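Hescombe Table Set – Dried Flowers and Boxes
README, second revision

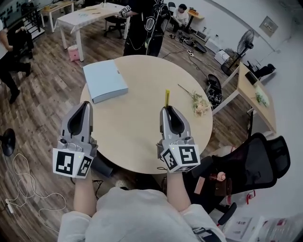 Contents

The set covers small jobs done at a table: laying out dried flowers, opening and shutting boxes, putting things back where they came from (in theory). There are 200 sessions, split into 2 folders, flowers and boxes. Sessions with both went into flowers, after a discussion longer than most of the sessions.

Typical items are a small bouquet in pink and cream with long thin stems, and a flat pale blue box with a white label. The round wooden table stays the same for the whole Hescombe part. The Semell part uses other tables and has its own README, which is shorter and angrier.

Notes on the flowers

Dried stems shed. Bouquets were replaced when they had become mostly stem, so do not assume the same bunch from one session to the next. The notes column says "new bunch" where someone remembered to write it.

File notes

Session numbers start at 2000 for flowers and 3000 for boxes. The gap in between is deliberate – please do not fill it.

Known problems

"Bouqet" is spelt that way in every flower label. Scripts at Redville now depend on it.
Box lids are marked open or shut. Ajar counts as open.

Last changed 13 October 2000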